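Schuhe aus, bitte!

Bei meiner Oma gab es keine Diskussion. Wer mit Straßenschuhen über die Türschwelle trat, bekam einen Blick, den ich bis heute im Nacken spüre. Ich bin trotzdem eine Weile zur Fraktion »Ach, lass doch an« übergelaufen — jung, faul, Schnürstiefel. Inzwischen bin ich reumütig zurück, und im Büro fange ich jetzt auch noch damit an.
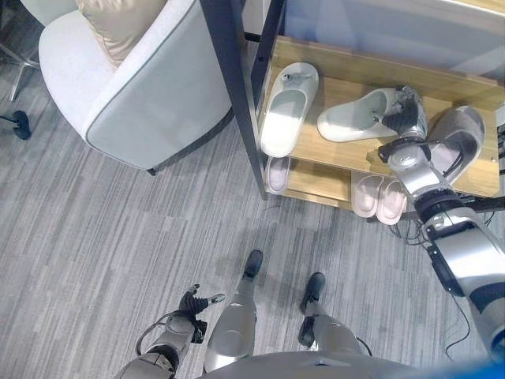

Ayana Tamiru

Angefangen hat das bei einem Besuch in der Agentur Flendedix, wo mein alter Studienfreund Mudassar Tarar arbeitet. An der Tür hängt ein Zettel: »Danke fürs Ausziehen!« Ich stand da also mit einem Loch im linken Strumpf (natürlich!) und sollte gleich über Anzeigenpreise reden. Peinlich? Und wie! Aber nach zehn Minuten hatte ich es vergessen, und das Gespräch lief so entspannt wie lange keins.

Mudassar schwört, dass man auf Socken leiser streitet. »Versuch mal, wütend aus dem Zimmer zu schlurfen«, meinte er, und ich habe es abends zu Hause probiert. Er hat recht, es sieht lächerlich aus.
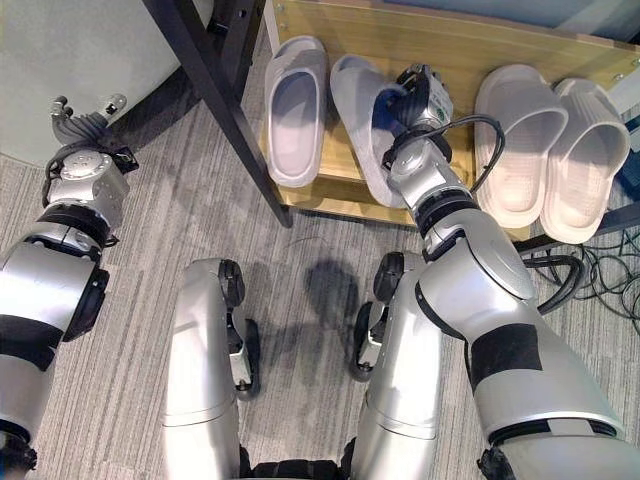
Filz, Frottee oder doch die Socke?

Jetzt wird es ernst, denn über Hausschuhe kann man sich in diesem Land herrlich in die Haare kriegen. Ich habe im Mai meine Leserinnen und Leser gefragt, und 746 haben geantwortet. 334 davon tragen daheim Pantoffeln, der Rest läuft auf Socken, barfuß oder, ja, doch in Straßenschuhen. Eine Dame aus Trurnmont schrieb mir zwei Seiten über ihre Filzpantoffeln, die sie zum dritten Mal neu besohlen lässt. Ich habe jede Zeile genossen.

Und was ist mit Gästen? Da bin ich gespalten. Gästepantoffeln finde ich rührend, aber fremde Füße waren eben schon drin. Meine Nachbarin wäscht ihre nach jedem Besuch bei 60 Grad, das beruhigt mich sehr. Wer das nicht mag, legt dicke Socken in einen Korb und lässt die Leute wählen. Nur fragen sollte man vorher — eine kurze Nachricht mit der Einladung, und alle kommen mit heilen Strümpfen.

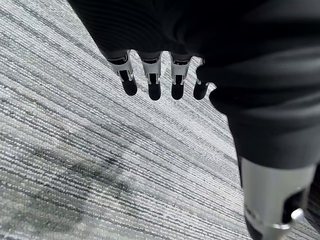
Teppichboden in Grautönen, gestreift

Ich trage übrigens gerade Wollsocken, beim Schreiben, mitten im Sommer. Oma hätte genickt und mir dann gesagt, dass die Ferse gestopft gehört.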